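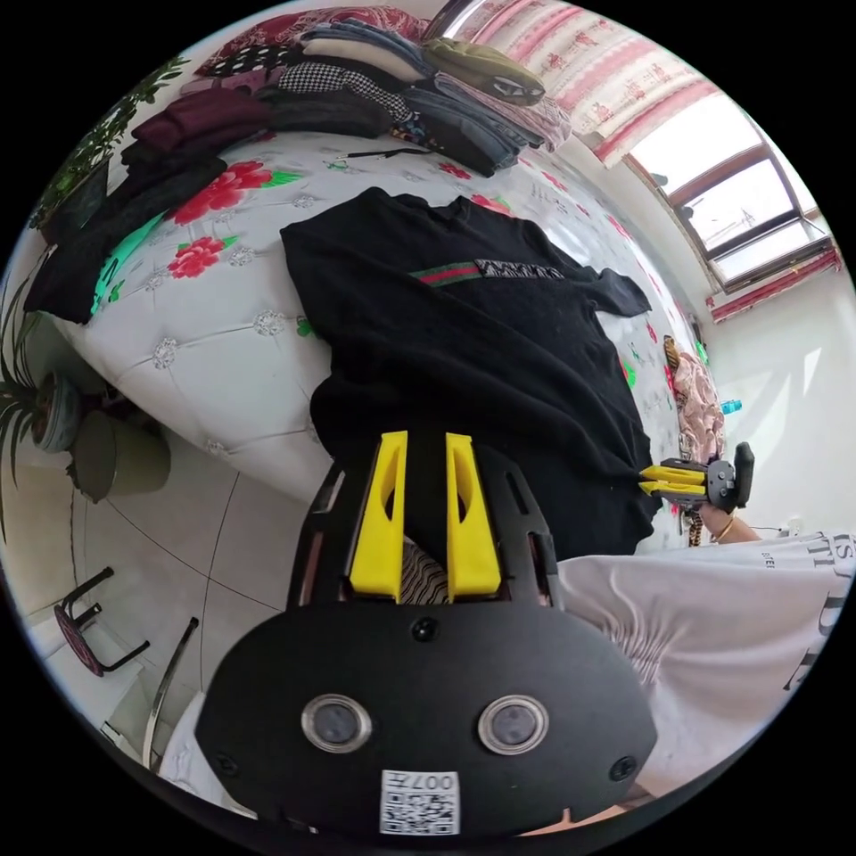

Black knit sweater laid out on the bed.

Presex yard, height clearance and load check, June
Checked by: Slavica Omerović

1. Clearance signs at gate: PASS, barely. The sign was repainted and the old figure still shows through.

2. Cab height card, truck 1414: FAIL. Card is blank. Driver says he knows the height. So did the last one.

3. Load straps: PASS on 3 trucks. Softić's says "inspected" with no initials, so I count it as not inspected.

4. Route sheet avoids low bridges: NOT SHOWN. Dispatch says the Plernance software handles it. I asked to see how and got a brochure. 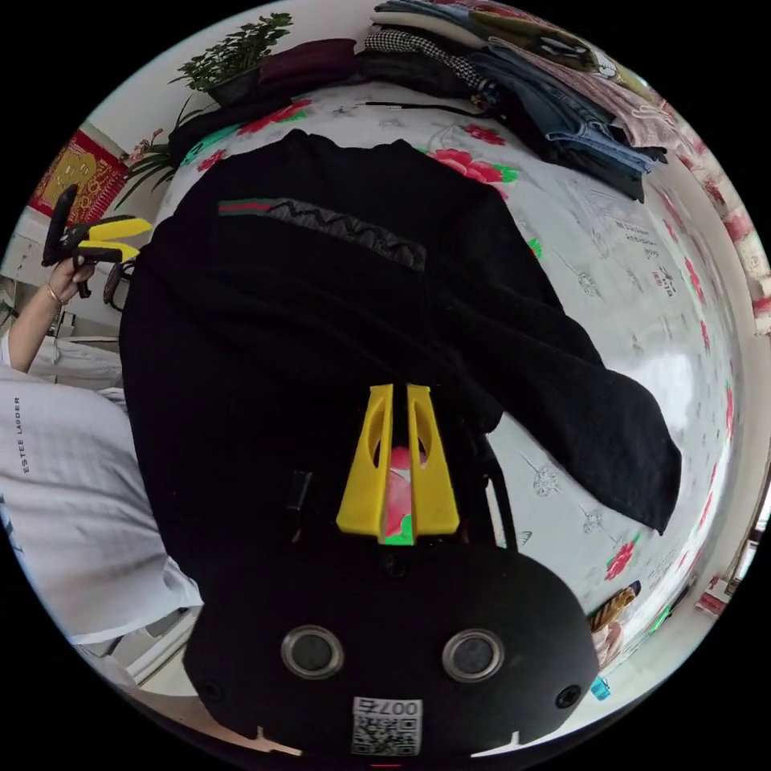
5. Warning chain before the loading bay: FAIL. Hung too high to touch anything that would hit the beam. Reported before, marked "done."

6. Driver briefing: 100 percent signed, all in the same pen. Repeat it with me in the room.

Recheck items 2, 4 and 5 before 1414 goes out.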